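Altby Supper Swap – Frequently Asked Questions

What is the Supper Swap?
It's a neighborhood meal exchange! You cook one big batch of something you love, bring it in portions, and go home with a whole week of dinners made by other people. We started with a handful of households on one street and we still can't quite believe how much good food comes through the door.

Do I have to be a good cook?
No. If you can make a pot of beans, you're in. Matvii Demchenko brought plain lentil soup to his first four swaps and people fought over it (politely). Cook what you already know and save the experiments for home.

How many portions should I bring?
Six, each big enough for two adults. You take six home. If your household is just you, ask for a half share and we'll pair you with another half.

What should I pack it in?
Anything with a tight lid that can go in a freezer. Write the name of the dish, the day you cooked it and every ingredient on a strip of masking tape. Every ingredient, please – "spices" is not enough for someone with a mustard allergy.

What travels well?
Stews, curries, baked pasta, meatballs, dumplings, pulled pork. Things that don't do so well are fried food, dressed salads and anything with a soft egg. Lesia Didenko's cabbage rolls freeze like a dream, and she's happy to share the recipe if you catch her before the doors open.

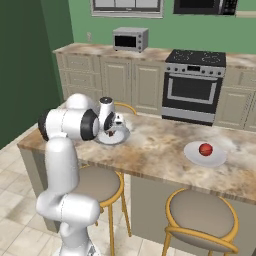 Can I bring dessert?
Yes, as an extra on top of your six portions, and we love it when you do! Dessert goes out for everyone to taste while we sort the boxes, so keep the pieces to a bite or two. One small brown morsel on a round white plate looks a bit lonely, so bring enough to fill the plate and a few more for the latecomers. Bars, date balls and shortbread all hold up nicely at room temperature. Cream cakes need the fridge, and the fridge is usually full of casseroles.

Are there vegetarian and vegan shares?
There are, and they're some of the best boxes we get. Tick the option when you sign up and Aurelio Vidal will put you in the right group. Vegan cooks swap with vegan cooks, so you never have to guess.

What does it cost?
Just your groceries, plus a dollar toward the room. If money is tight, skip the dollar.

What if I have to cancel?
Tell us two days ahead if you can. If your food is already made, a friend can drop it off and pick up your share.

Is there a swap in Cernirham too?
Very nearly! Tipene Gilchrist is getting one going and hopes to hold the first in May. Leave your name at the sign-in table and he'll get in touch.

Page last updated 2022-03-13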